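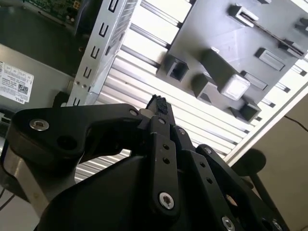 Kumsa asks for proof before Flodik mood app replaces evening support in Stornitdale

For immediate release
July 20, 2024

Kumsa, the peer support group for people living with depression, bipolar disorder and anxiety in Stornitdale, is asking for the planned move from evening drop-in sessions to the Flodik mood app to be put on hold until the results of the trial are published in full.

The app, made by Kirberg, asks people to rate their mood, sleep and appetite twice a day. It then offers breathing exercises, short articles or a prompt to ring someone. Under the present plan it would take over from the staffed evening sessions once the summer timetable ends.

A summary of the trial was handed out at a public meeting in June. It says that Flodik "supports recovery" and that users "report feeling more in control". Kumsa has read the summary several times and still cannot find what those statements rest on.

According to the summary, 1062 people were given a login. Of these, 280 filled in the first questionnaire and 118 filled in the last one. The claim about feeling more in control is drawn from that last group. The summary does not say what became of everybody else, whether they got better, got worse, lost patience with the reminders or never opened the app.

"If I ran a walking group and most of the walkers had gone by the end, I wouldn't tell people that walkers love my walking group," said Zineb Shehata, who chairs Kumsa. "I'd want to ring the ones who left. We asked whether anyone had rung them and were told that the question would be noted."

Kumsa has also asked what happens when a person's scores fall sharply over a few days. The summary describes an "alert pathway", but does not say who receives the alert, at what hours, or how soon they are expected to act. In the drop-in sessions a member of staff can see that somebody has stopped washing or eating, and can sit with them. A slider from one to ten relies on the person being well enough to move it and willing to tell the truth when they do.

Robel Ejigu has bipolar disorder and took part in the trial. He kept up his ratings for five weeks.

"I was going high and I gave myself tens," he said. "The app sent me a little star. My sister was the one who noticed I hadn't slept. I'm not saying it would go that way for everyone, but I put it on the feedback form and I'd like to know who read it."

Other members have had a better time with it. Tsegereda Worku used the sleep record to show her doctor how her nights had changed after a switch in tablets, and she plans to carry on.

"It's a decent diary," she said. "I had a paper one before and I kept losing it. I still come on the evenings, and I don't see how one is meant to stand in for the other."

Kumsa has no objection to people using the app. Its doubts are about the size of the claims, and about a decision that seems to have been made ahead of the evidence. The group also questions the saving. The summary gives the cost of an evening session as £400, with no breakdown, and sets no figure beside it for the app's yearly licence, for phones and data for those who have neither, or for the staff who would have to answer the alerts.

Getachew Abera, who worked on the evening sessions as a mental health nurse until he retired, said he had watched several such schemes come and go.

"Each one had a nice leaflet. Some of them may even have worked, but the money for checking always seemed to run out first. I'd be glad to be wrong about this one. Show me the numbers and I'll read them."

Kumsa is asking for four things before any session is closed:

The full trial results, including the answers of people who stopped early.
A written account of who responds to alerts, and when.
A costing that covers the licence, equipment and staff time.
A meeting with people who use the evening sessions, held in the evening.

The group put these requests in writing after the June meeting. It has had an acknowledgement and a second copy of the summary.

Evening sessions are running as normal for now, and people do not need a login, a referral or an appointment to attend. Anyone who took part in the trial and would like to share their experience, good or bad, can speak to Kumsa in confidence. Nobody should stop or change their medication on the strength of an app score without first talking to their doctor or pharmacist.

Media contact: Jucélia Magalhães, press officer, Kumsa. Zineb Shehata and Robel Ejigu are available for interview.

ENDS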